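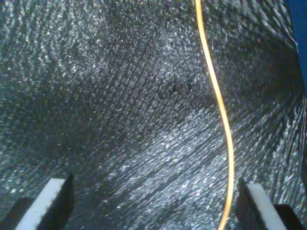
How should fabric with a metallic fleck or a sequin finish be folded for storage?
Fold it as few times as the shelf allows, with the decorated side outwards and a roll of acid-free tissue inside each fold, or keep it rolled on a tube if the piece is longer than a metre.

Storing and handling glitter, metallic and sequinned cloth

Most of the damage to these materials is done in the cupboard. A sharp crease bends the fleck or breaks the coating along a line, and the line remains visible after pressing. Dark grounds show it more than pale ones.

Identify the type first

Metallic thread is woven or knitted into the cloth. Rub the surface with a dry white cotton rag: a woven thread should leave nothing behind.
Bonded glitter or foil is glued or printed on. The rag will usually pick up a few specks.
Sequins are stitched, either singly or on a continuous chain thread. Look at the reverse. If a continuous chain is cut, the sequins along it will come away, so secure both ends before trimming.

Rolling

Use a cardboard tube with an outside diameter of 45 mm or more. Cover it with tissue or washed calico, as bare card can mark pale linings. Lay the cloth face down, square the end to the tube and roll with light, even tension so that the decorated side finishes outwards. Slack rolling allows ridges to form, and ridges set into creases under their own weight. Tie with cotton tape at both ends and in the middle. Do not use elastic bands or adhesive tape.

The shelf in our workroom is 910 mm deep, which takes a standard tube lengthways. On a shallower shelf, stand nothing on end. Rolls stored upright sag and the lower edge buckles.

Folding

If rolling is not possible:
Lay the cloth face down on a clean sheet.
Place a loose sausage of tissue where each fold will fall.
Fold over the tissue without pressing.
Stack no more than 3 pieces, heaviest at the bottom.
Refold along different lines every September.

Boxes should be rigid and slightly larger than the folded piece. The Kesov lidded box in the large size has been suitable for dress lengths. Vuner zip bags are adequate for offcuts but should not be used for foil-coated cloth, which can stick to the plastic in a warm room.

Creases already present

Hang the cloth from a padded rail in a dry room and leave it overnight. If the crease remains, press from the reverse on the lowest setting, with a dry cotton cloth between the iron and the fabric. Test a corner first. Steam can dull foil and curl plastic sequins. Bonded glitter should not be ironed at all.

Loose specks

Cut and fold over a cotton sheet, then gather the sheet by its corners and shake it into the bin. Remaining specks lift from a hard floor with a damp microfibre cloth. For carpet, use the vacuum cleaner with the brush bar switched off. Do not launder the sheet with other items.

Cutting

Use old shears; metallic thread blunts a good edge quickly. Mark on the reverse with chalk. Pins leave permanent holes in foil, so hold the pattern with weights. Leave a seam allowance of 20 mm on sequinned cloth, as the sequins inside the allowance must be removed before stitching.

Labels

Write the fibre content, the length and the date of last refolding on a card tag and tie it to the roll. A tag inside the roll will leave an impression.

Tremumero Workroom Notes. Page last revised Thursday, October 23, 2025.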